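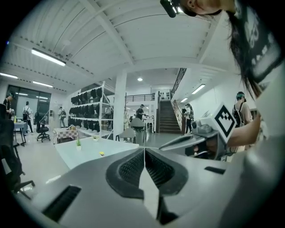
Two hand-held grippers in use. The unit on the right carries a cube marker with a square fiducial pattern.

Skidlow is a software package for recovering the position and orientation of hand-held grippers from camera images, and for turning the result into trajectories that a robot arm can follow. It was written by Aurélien Brunet and was first used inside the Holer manipulation project before being released separately. The package covers marker detection, pose estimation, time alignment, smoothing and export. It does not include a motion planner or a controller, both of which are left to other tools.

Background

A hand-held gripper records the motion of a person's hand in a form that is close to the motion of a robot's end effector. For the recording to be of use, the path of each gripper must be known in a fixed frame of reference. Early versions of Holer relied on visual odometry alone, in which each gripper's camera tracks features in the room and estimates its own movement. This gave usable paths for a single gripper but left the relation between two grippers poorly defined, as each path was expressed in its own frame and drifted on its own.

Skidlow adds a second source of information. A fiducial marker fixed to one gripper can be seen from the camera on the other, and each sighting gives a direct measurement of the relative pose. The two sources are combined in a single estimation step.

Marker detection

The detector works on greyscale images. It applies an adaptive threshold, extracts closed contours and keeps those that can be fitted by four straight sides. Each candidate is warped to a square and its cells are read as bits. The bits are compared with a dictionary in all four rotations, and a candidate is accepted when the number of wrong bits is below a set limit.

Flat markers have a known weakness. When the marker is seen nearly face on, two different poses can explain the same four corners almost equally well, and the estimate may jump between them from one image to the next. A cube reduces the problem, as two or three faces are often in view together and their corners do not lie in one plane. Skidlow treats the cube as a single rigid body: the corners of all visible faces are placed in one list and solved for together. Where only one face is in view, both solutions are kept and passed to the next stage, which picks the one more consistent with the motion before and after.

Wide-angle lenses are supported through a fisheye projection model. Corners are refined in the original image and then projected to rays, so the image is never undistorted as a whole. Brunet chose this order to avoid the loss of detail that resampling causes near the edge of a wide-angle image, where the other gripper tends to appear.

Pose graph

The central part of the package is a pose graph. Each gripper contributes a chain of nodes, one for each selected image, joined by odometry edges. Marker sightings add edges between the two chains. The graph is solved in windows of 2000 nodes with an overlap between neighbouring windows, and a robust cost function limits the effect of false detections.

Odometry in large rooms is affected by people walking through the background. Features on moving people are rejected by a consistency test against the inertial data, where this is available. Repeated structures such as railings, ceiling panels and rows of strip lights are a separate source of error, as one part may be matched to another that looks the same. Marker edges do not correct such errors directly, but they reveal them: a false match in one chain makes the relative pose disagree with the marker, and the window is flagged for review.

Time alignment

The two cameras run on separate clocks. Skidlow first estimates a constant offset by comparing the angular speed of the two grippers during a short calibration gesture, in which both are held together and turned. A slow drift term is then added to the graph and solved with the poses. Recordings without the gesture can still be processed, but the offset must be supplied by hand.

Trajectory export

Solved paths are smoothed with a cubic spline on position and a matching spline on orientation, then sampled at a fixed rate. The default is 10 samples per second. Gripper opening is read from a separate channel and sampled at the same times. The output is written in the Asamoah format, a plain table with one row for each sample and a header giving the frame of reference.

A reachability check may be run before export. It takes a robot description file and reports each sample for which no joint solution exists. The check treats samples one by one and takes no account of joint speed, so a path that passes may still be impossible to execute at full speed.

Tooling

A command-line program runs the full chain on a folder of recordings. A viewer named Hidero shows the two paths, the marker sightings and the residual of each edge on a shared time line. Segments can be trimmed or excluded in the viewer, and the choices are saved in a text file beside the recording – the source images are never altered.

Limitations

The relative pose is only as good as the marker sightings. Long spells in which the cube is hidden behind an arm or out of view leave the two chains joined by odometry alone. Motion blur and strong backlight from windows both reduce the number of accepted detections. Skidlow handles at most 4 grippers in one graph, and sessions with more must be split by hand.

See also

Fiducial marker
Pose graph optimisation
Visual odometry
Hand-eye calibration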